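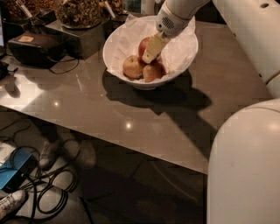

F. Longo - notebook, storage bench
3rd May, with additions from B. Orlandini

Apples in the white bowl, tissue lining, start of second run. Three fruit: two yellowish with a red blush at the front, the redder one behind. All from the Jarkelico tray. Lining is one sheet of white tissue, crumpled by hand and left standing above the rim.

Purpose is the same as in February: does a tissue lining reduce bruising at the contact points compared with a bare bowl. The February run was spoiled by mixing fruit from two trays, so this time one tray only.

Weights. Combined mass of the three 700 g on the small balance, tissue and bowl tared off. Individual weights are on Benedetta's sheet. Balance reads to 2 g, good enough for the total but poor for daily loss on a single apple. Ask Virnusik whether theirs is free.

Placement. The fruit settle towards the middle and touch each other whatever is done with the paper. Fruit-to-fruit contact is therefore not controlled by the lining at all. Options: fold the sheet up between the apples, or go to a flat dish. I prefer folding. BO prefers the dish - she points out that the Ocampo trials used one and we would have something to compare against.

Light. Strong glare on the left part of the tabletop, and ceiling lights reflected in the polish. Surface colour is hard to judge there. Colour notes to be made at the window bench against the grey card.

Checks every 4 days. Record soft spots by thumb, position marked on the outline sheet, stalk end up. Do not wash.

Tissue is the Flondanitz stock, 2,000 sheets to the carton, opened carton on the lower shelf. Use that one first.

BO: outline sheets reprinted, old ones had no space for the underside.

Still to do: label the bowl, bare-bowl control from the same tray.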